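Why I Want Boring Planners

by Shufen Qin

In our office at Witthorpe there is a disagreement that comes back every few months, usually after lunch, and I am always on the same side of it. The question is how much of the robot's behavior we should write by hand, and how much we should leave to a learned policy. My younger colleagues think I am on the side of writing by hand because I am old. I am 40. I think my reasons are better than that, and I would like to put them down in order.

First I should say what I do not believe. I do not believe that we can write rules for everything. I spent my first years at a company called Claltden, where we tried it. We had a program for picking soft packages, and it had 136 parameters in one configuration file. Some of them had names like "extra_margin_2". When a package was not picked, an engineer changed one of these numbers, tested until he was satisfied, and went home. The next morning another package was not picked. I was often this engineer, so I can speak about it without pride. A file like this is also a learned policy, only the learning is done by tired people in the evening.

So I was happy when learned policies became good enough for real use. The first time I saw one push a package to the side in order to get a finger under it, I felt something close to envy. I had tried for weeks to write this motion, and my version always looked like a person closing a drawer.

What I am against is the next step, when people say the policy should produce everything, from camera pixels to joint commands, and that all the other software is only history. I hear this at conferences and I also hear it from Fung-ping Huang, who sits across from me and whose code I admire very much. Fung-ping says every border between two modules is a place where information is lost. This is true. But a border is also a place where I can put a log, and where I can ask a simple question and get a simple answer. Did the gripper target lie inside the reachable space? Did the two arms plan to pass through the same volume in the same second? If I have a planner between the policy and the motors, I can answer these in a minute. Without it I have a long list of joint angles and a feeling.

My second reason is about speed of repair. Last November we had a fault in which one arm sometimes stopped halfway and the other one continued. We looked for it for six days. In the end it was a timestamp: one camera stream was late, and the code that joined the streams took the newest image from each side without checking if they belonged together. The policy had been blamed for all six days. We had even collected new demonstrations to "teach it" the right behavior. The check that prevents this now is 21 lines long, and a student could have written it. I am a little ashamed of the new demonstrations, which cost us more than the check.

My third reason is less technical. A team needs to be able to argue about its system. When the behavior is in the code, two people can sit in front of one screen and one of them can be wrong. When all of it is in the weights, the discussion becomes a discussion of taste. You think more data, I think different data, and the person with the louder voice decides. I have seen good engineers become quiet in this kind of meeting.

People answer that a boring planner is slow and careful and makes the robot look stupid. Sometimes it does. Our planner, which we call Meng, refuses some motions that a person would make without thinking, and it will wait for the other arm in cases where there is clearly enough space. I accept this criticism. I only ask that we compare the cost of waiting with the cost of not knowing why it did not wait.
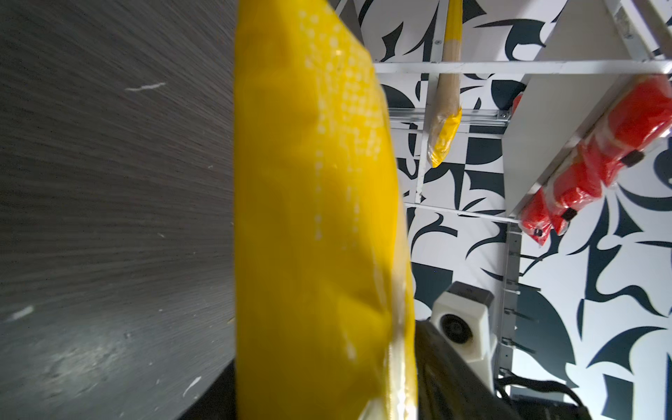
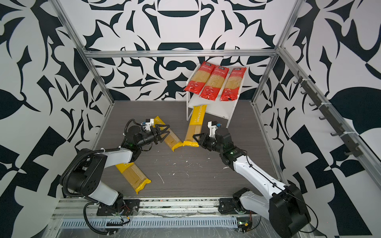

Perception is the part where I would give the most freedom to learning, and also the part where I want the most checking afterwards. A camera on the wrist has a fine view until the gripper comes near the object, and then the object becomes the whole world. With the yellow package this close, it fills a tall band of the wrist view from top to bottom, and a module that looks only at this view has very little to tell it where the package ends or which way it lies. The fixed view has the opposite character. It shows three yellow packages and three red ones, one of the yellow leaning on the rack and two lying with a part hidden by the left arm. Neither view is enough alone. A learned model can combine them better than I can, and I am glad to let it. But I want it to say its result in a form I can read: this package, this pose, this much confidence. Glossy plastic is exactly the material for which I do not want to take the answer on trust.

Then the planner may take this result and do its dull work. It should check the pose against the table, check the path of one arm against the path of the other, and say no in plain words when something does not fit. We have started to write these refusals to a separate file in our Fuklow tool, one sentence each, and I read them in the morning with my tea. It is the most useful thing I read all day. Fung-ping has started to read it too, although he says it is only to find evidence against me.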